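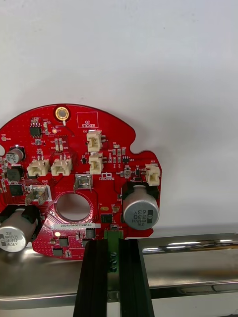
Starting at Casteck: the questions everyone asks

Last updated 9/3/20 by Viktória Farkas, Front Office

Where do I park?

The Kidar Road car park has 60 spaces and we employ 198 people, so you can see where this is going. If you're in before the early shift you'll get one. Otherwise try the field behind the chapel, which is free and lives up to it after rain. The spaces by the main door are for visitors, and your car will not pass for one by your second day.

Can I come by bus?

You can. The number 2 from Trarkthorpe station stops at the gate. It comes back the other way too, though with less enthusiasm. Tell your shift lead if you depend on it and they'll let you off a few minutes early.

What should I wear?

Flat, closed shoes and something you don't mind under an overall. We supply the overall. It comes in two sizes, one of which is too small. Long hair is tied back on the shop floor, and scarves and bracelets stay in your locker.

How do I get a locker?

See Tímea Kelemen in Stores. Bring your own padlock and write your name on the sheet. Lockers without a name get opened in July, and Tímea keeps whatever food she finds in there as evidence.

Is my phone allowed at the bench?

No. Leave it in the locker. If someone may need to reach you, give them the front office number and we'll come and fetch you.
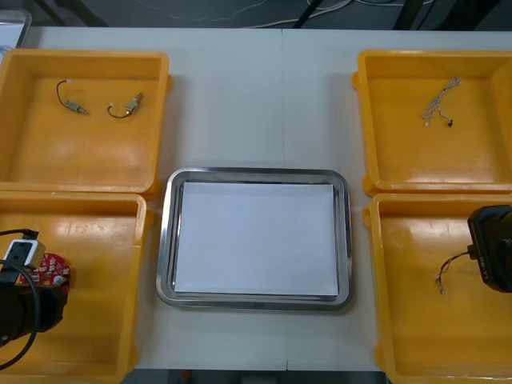
What is the canteen like?

Warm. Gulyás do the catering and there's a hot meal at both breaks, always with a meatless choice — usually the same meatless choice. You can bring your own food and use the microwaves. Fish in the microwave isn't against the rules, but people will remember.

When do I get paid?

On the last working day of the month. If you start after the cut-off your first wages roll over to the next one. Ask payroll for an advance if that leaves you short; they don't bite and the form is one page.

Who do I ring if I'm ill?

The front office, extension 800, before your shift starts. Please ring yourself if you can speak. A text to a mate on the same line doesn't count, however good the mate.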